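Gerstead Technical Institute
Automation Maintenance II - Handout 8
Setup and Care of the Bin-Picking Cell

This handout covers the routine inspection of the Osus cell in the Yoo Building. Students must read it before the December practical and bring a copy with them.

1. Securing the bin

The bin is the reference for every pick position. If it moves, all taught points are wrong by the same amount. Check each clamp by hand at the start of a session. If a clamp has slipped, return the bin to its tape marks, tighten the clamp, and run the corner check again at reduced speed. Do not correct a shifted bin by editing the points in the program.

2. Cable dressing

Cables on the outside of the arm must follow the wrist through its full range without pulling tight or rubbing. 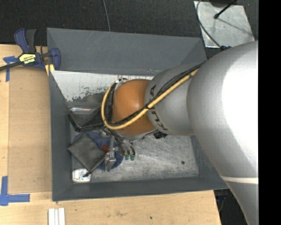

A loop that is too short loads the connector each time the wrist turns; one that is too long can catch on the rim of the bin. Jog the last joint slowly to both ends of its travel and watch the loop throughout. Replace any tie that has cut into a cable jacket - do not add a second tie over the first.

3. Hoses and gripper

Lock out the cell before reaching into the bin. Inspect the hoses for flattening at the bends, then wipe the gripper with a dry cloth. Gripper screws are inspected every 60 hours of operation and recorded on the Gresard service sheet, line 9.

Reading for the practical: course manual, page 32.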